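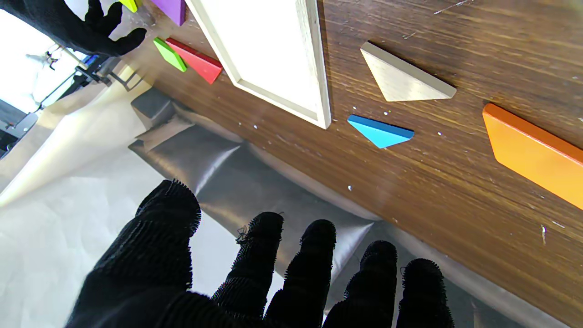 Chapter 4
Nerves, Noise and the First Big Match

Anyone who has played football for a village side and then, one afternoon, walked out in front of a proper crowd will know that the pitch seems to grow a little. The goals look further off, the ball feels oddly light, and your own boots might as well belong to your brother. In this chapter we shall spend some time with that feeling (it deserves more patience than it usually gets!) and with the ways coaches help young players to live with it.
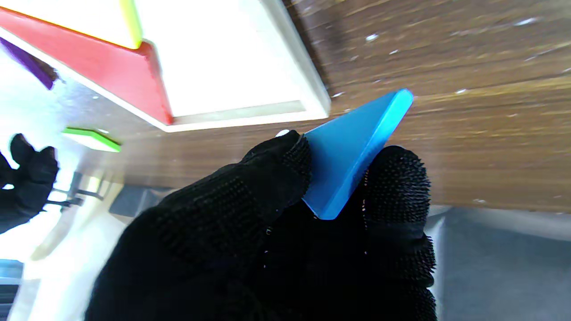
CLILTUDDALE, Tuesday, January 6, 2026

Haklow took 221 supporters to the cup tie at Paracha Park, and their new left back, who had trained with the first team for only 30 days, gave the ball away with his first three touches. By the 56th minute he was the player everyone wanted to pass to.

We shall come back to that match more than once, so do keep it in mind as you read. Section 4.1 begins with breathing and the warm-up, and section 4.2 moves on to what team-mates can usefully say to one another before kick-off.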